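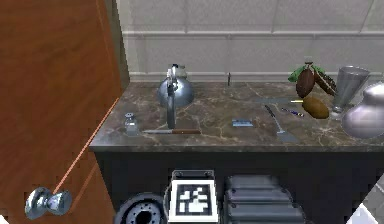
**Week 6 handout: The mid-season finale and how it works**

Bring this on Thursday, along with your marked-up copy of the *Prudton* episode 8 script. If you haven't watched the episode yet, please do it before class, and watch it in one sitting if you can. We're going to spoil all of it!

## Where we left off

Last week we looked at the cold open and how *Cirora* gets away with starting four episodes in a row with somebody waiting for a phone call. This week we jump to the other end of the half-season. I love this topic. A mid-season finale has a strange job: it has to feel like an ending, and it has to make people come back after a break that may last months.

## Terms to know

- **Hinge episode** – the last one before the break. The main conflict changes shape here, but doesn't get settled.
- **Held question** – something the audience wants answered and knows it won't get tonight.
- **Soft close** – a smaller story that really does finish, so the hour doesn't feel like a trick.
- **Regroup scene** – scattered characters end up in one place, usually near the end, and agree on a goal.

Students often mix up the held question and the cliffhanger. A cliffhanger is one kind of held question, with somebody in danger right now. "Will the sisters ever speak again?" is a held question too, and it can carry a winter break just as well.

## Prudton, episode 8

The script has 1,187 lines of dialogue and action, and the regroup scene doesn't start until the last 400. That's late, and it's a terrific choice. By then we've spent most of the hour with the three families apart, each sure the other two have sold them out. When they finally meet at the ferry office, the writers don't need a speech. Everybody comes in angry, one person puts the keys on the desk, and we understand the whole second half of the season.

Look at how the soft close is handled. The missing payroll story, which started back in episode 3, gets wrapped up in a short kitchen conversation.

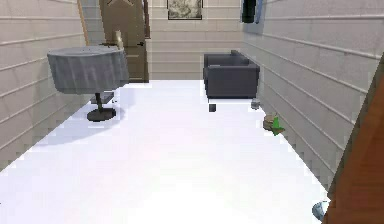
It's easy to skip past on a first viewing, but take it out and the finale feels thin. Read the pages both ways and you'll hear the difference.

Now compare *Biltuldale*, which puts its regroup scene first and then breaks the group up again before the credits. Same parts, other order! Viewers who disliked that finale tended to say "nothing happened," even though the plot moves further than it does in *Prudton*. Keep that in mind for the discussion – what people remember as plot is very often just the last ten minutes.

## A note on spoilers and guessing

Part of the fun of a break is the guessing, and writers know it. The *Christodoulou* writers' room planted 2 clues in its hinge episode, one true and one false, and fans found both the same night. We'll read the clue pages in class and you can argue over whether the false one was fair. I go back and forth on it myself.

## For Thursday

1. Mark every held question in your script. Use a different color for the cliffhangers.
2. Find the soft close and write one sentence on what it finishes.
3. Draft a half-page regroup scene for a show you know well. No speeches longer than two lines.

Late drafts are fine until the end of class, but I'd love to hear a few read aloud, so come with something on paper even if it's rough.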